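Handout 4 – Entryways and the hanging of things
Home & Workplace Organizing, evening course
Notes by Maëlys Delorme, 25 Apr 2025

Recap from last time: drop zone = first spot where hands get emptied. People unload within a few steps of the door or they carry it to a desk and it stays there. So plan for that spot first, shelves later.

Freestanding racks. Central pole, hooks at the top, often a second tier halfway. Weak point is always balance. Heavy coats low if you can, and spread round the pole. Two loaded hooks on the same side and it leans – the Skineck office had one go over in July, coats and all.

Bags with a long strap: top tier. Strap over one hook, bag hangs clear of the floor. On a short hook a wide strap slides off, so check the curl of the hook before you buy. Leather especially – dont hang it full for months, the strap stretches and the holes go oval.
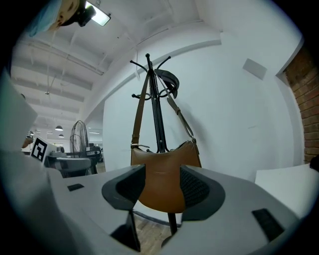 Where should a crossbody bag go if the rack is already full of coats?
On its own hook, even if that means moving a coat to the closet. Under a coat it gets crushed and people forget it's there.

Caps and scarves. Small stuff eats up hooks fast. One hook for each person's small things, or a basket by the door. Vidal case study (reader, p. 477) went with baskets, worked OK, but they got emptied too rarely.

Placement – leave room to walk all the way round. Against a wall you lose the back hooks. 1000 mm clear on the door side is what I use, Ploditz layout had less and evrybody brushed past the coats.

For next time: sketch your own entry, mark where bags land now. Bring the Putine floor plan too, we'll do that one together.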